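## 4. Bin-Picking Cell in the Shared Workshop

### 4.1 Site and constraints

The second cell was assembled in the Bokmont workshop, a member-run space with no dedicated robotics area. The floor could not be drilled and the room had to remain usable for other work in the evenings. These conditions ruled out the welded fixture described for the first cell and led to a layout in which the workpieces are presented on an ordinary wooden tabletop, with the arm reaching in from one side. The arm is a second-hand KUKA unit. Its controller and original teach pendant were retained, and all motions reported in this section were started from the pendant with the operator standing clear of the table.

Assembly was carried out in June by two people working evenings. The bulk of that time went into cable routing and into locating the bin, and both are treated in some detail below, as published descriptions of comparable builds tend to pass over them.

### 4.2 Bin and workpieces

The bin is an open metal container with sloping sides. It was chosen for its low cost and for the condition of its floor, which is scuffed and reflects light unevenly. A worn surface of this kind is harder on the depth estimate than a painted one, and we considered it a fair match for the bins found in small shops. No attempt was made to clean or coat it.

Workpieces are long bars in two colours, red-brown and dark green. The bars are placed by hand before each run. The operator was asked to vary the angle and to leave at least one bar close to a wall, the arrangement that caused the highest share of failures in the first cell. Colour is not used by the grasp planner. It serves only to let a person reading the logs match a planned grasp to a particular bar.

The bin is not bolted down. A spring clamp on the rim at one corner proved easy to apply and remove, and blue tape on the tabletop marks the corners of a flat translucent sheet laid beside the bin. The sheet is the place surface. When the table is cleared for other users, both items can be returned to their positions without measuring. We checked the repeatability of this procedure by touching off on the bin rim after each reinstallation, and found a largest offset of 4 mm, within the tolerance of the gripper opening.

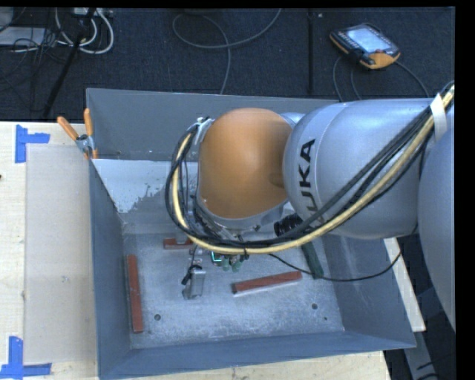 **Figure 2.** The arm over the bin in the Bokmont cell, with hose and cable bundle looped around the wrist. Blue tape at left marks the place surface.

### 4.3 Hose and cable routing

The gripper is pneumatic, so both air and signal lines must reach the end of the arm. In the first version, the lines were run loose from the base and tied at a single point. This was adequate for slow motion but allowed the bundle to drop in front of the wrist during large rotations of the last axis. Two protective stops were traced to it.

The revised routing carries the bundle along the outside of the arm, around the orange joint cover and down to the tooling (Figure 2). A bracket beside the cover holds the top of the loop. White tape wrapped around the bundle keeps the lines together further back along the arm, and a small cable tie gathers the lines below the cover. The loop was left deliberately generous. Shortening it reduced the swept volume but put a side load on the fittings whenever the wrist turned past 110 degrees, and the wrist range was limited in software to that value for the remaining trials.

One thin signal cable was left outside the main bundle. It hangs in a shallow curve below the wrist and can pass over the bars. The depth pipeline at first reported this cable as part of a workpiece, and a mask computed from the joint angles was added to remove it. The mask is conservative and hides a strip of the bin floor on every capture. Rerouting would be the better solution, but it would have required a new connector at the tool flange.

### 4.4 Software

Grasp candidates are generated by Gellora, our planner from the earlier study, with no change other than the bin dimensions. Joint commands are passed to the controller through Plinico, a small bridge program written by Szymon Nowicki for the first cell. Plinico refuses any target below the measured height of the bin floor. During setup this check rejected several poses that resulted from an incorrect tool length, and it was kept active in all runs.

### 4.5 Procedure

A run begins with the bars in the bin and ends when the planner returns no further candidates or when the operator stops the arm. For each attempt we log the selected candidate, the joint path, the gripper state and the outcome as judged by the operator. A total of 2,000 attempts was set as the target before the trials began, so that the results could be compared directly with those of the first cell. Attempts interrupted by a protective stop are counted as failures and are listed separately in Section 5.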